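October 31, 2018

Picking the starter notes back up after far too long away from this book. The last proper entry was in March and I had promised myself (and the three of you who read over my shoulder) that I would write something every time we baked. Well. The flour went everywhere, the pen ran out, and then it was summer and far too hot to think about bread at all.

So, where we are. Two starters are still alive. Wilo is the old rye one, stiff and dark and very forgiving, and Clatier is the white one I began from a spoonful of Wilo and have been feeding on plain bread flour ever since. Buthelezi was the whole wheat one and it is gone, I'm sorry to say. It had a pink streak down one side of the jar when I opened the fridge after vacation, and pink means the whole thing goes in the trash, jar contents and all, no matter how fond of it you are. I boiled the jar afterward and it's back on the shelf if anybody wants it.

The question for this month is the one we keep arguing over: does the starter want to be fed by the clock or by the look of it? I have always gone by the look. You wait until the dome flattens and just begins to dip in the middle, and then you feed. But I also know perfectly well that I am not always in the kitchen when that happens, and I suspect a lot of my sour, slack doughs come from feeding two or three hours too late and then telling myself it was fine.

What I did on the weekend: took Clatier out of the fridge Saturday morning, gave it two feeds that day and one last thing at night, and then on Sunday split it into two jars. Each jar got 20 grams of old starter, 60 grams of flour and 60 grams of water. Same flour, same water, same shelf above the stove. Jar A was fed again strictly twelve hours later. Jar B was fed whenever it looked ready to me, and I wrote the time on a strip of tape on the lid.

Jar B asked for food a good deal sooner than twelve hours each time. The shelf above the stove is warmer than I had given it credit for! By the second night Jar A smelled like nail polish remover when I opened it, quite sharp, and Jar B smelled like yogurt and a little like apples. I let two people sniff both jars without telling them which was which, and they both pushed A away. That isn't science, I know, but I trust noses.

Stirring, while I think of it. I've gone over to stirring with wood. The metal spoons kept bending in the stiff rye and the rubber spatula is always in the dishwasher when I want it. A chopstick turns out to be just the thing for a narrow jar, as it gets right down into the corners where the dry flour hides, and you can scrape it clean against the rim in one go. For Wilo, which is more like modeling clay than batter, I start with the wooden spoon and finish with a chopstick.
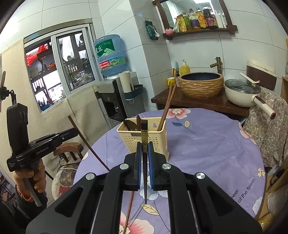

*Stirring things on the kitchen table: chopsticks and a wooden spoon in the caddy.*

One caution for everybody, me included. Please rinse the sticks right after use and don't leave them lying in the sink. Dried starter is basically glue, and I spent a good part of Sunday evening scraping at it with my thumbnail. Cold water first, by the way. Hot water cooks the flour on and then you really have a job on your hands.

Now the bake itself, which was Monday. I made two loaves, one from each jar, and kept everything else as even as I could manage with one oven and two hands. Recipe is the usual Grutik dough, the one from the card taped inside the cupboard door, with the salt held back for the first half hour. I wanted to see if the difference in the jars carried over into the bread or if it all came out in the wash.

Dough A was slack from the start. It spread on the board like it was tired, and I had to flour my hands twice to get it into the basket. Dough B had a lovely bounce to it. I did four folds on each, half an hour apart, and by the third fold I could have told them apart with my eyes shut. B pulled back when I lifted it. A just sort of hung there and tore a little on one side.

Both went into the fridge overnight and were baked straight from cold on Tuesday morning, in the covered pot, lid off for the second part. The oven thermometer is still reading lower than the dial, so I've been setting the dial up to make up for it. I must get a second thermometer and find out which of them is lying to me.

Loaf A: flat-ish, pale ears, tight crumb along the bottom with a couple of big tunnels under the top crust. Tastes good, I have to say. Very sour. Toasted with butter it was gone by lunch, so I can't claim anyone suffered. Height at the tallest point, measured with the sewing ruler, 157 mm wide by not very much high (I forgot to write the height down before somebody cut into it, sorry).

Loaf B: 162 mm wide, which surprised me, I had expected it to be narrower. But it was so much taller that I suppose it was simply a bigger loaf all around. Good open ear down one side, even crumb, mild taste with the sourness coming in late. This is the bread I want to be making every week.

So does that settle it? I'd like to say yes, but I can see a few holes. I only did it once. Twelve hours may be a perfectly good interval in a cooler spot, and if I had kept the jars in the pantry, A might have come out the winner. Also I was fussing over B all weekend and stirring it more carefully, I'm fairly sure, because I wanted it to do well. Next time someone else should do the stirring and not be told which jar is which.

Things I'd like to try next, in no particular order:

- Same test in the pantry, on the floor, where it's coolest.
- Feed Jar A with cold water straight from the fridge and see if that slows it down enough to reach twelve hours.
- A smaller pinch of old starter for the overnight feed, maybe half of what I used.
- Restart a whole wheat one from Wilo, in the boiled jar. I miss having it for pancakes.

On the subject of pancakes – the discard is piling up again. There's a big tub of it on the bottom shelf with a blue lid, all Clatier, all from the last few days, so please use it. Crackers are the easiest: discard, melted butter, salt, whatever seeds are in the drawer, spread it as thin as you can stand and then a bit thinner. Score it before baking or you'll be eating shards. I did a tray last night with caraway and it was the best one yet, though the edges caught while I was writing labels.

Labels! New rule, and it's for me more than for you. Every jar gets its name and the date of the last feed on the lid, in pencil on tape. Marker doesn't come off and I now have a jar that says "Buthelezi" in permanent ink and has chickpeas in it.

Wilo was fed this morning and is in the fridge. It won't need anything until the weekend. Clatier is back in one jar again, Jar B's descendant, sitting on the counter with a rubber band at the starting line. If you pass by and it's above the band and domed, leave it be. If the top has gone flat, give it the usual and write the time down.

Still need: rye flour, rice flour for the baskets, tape.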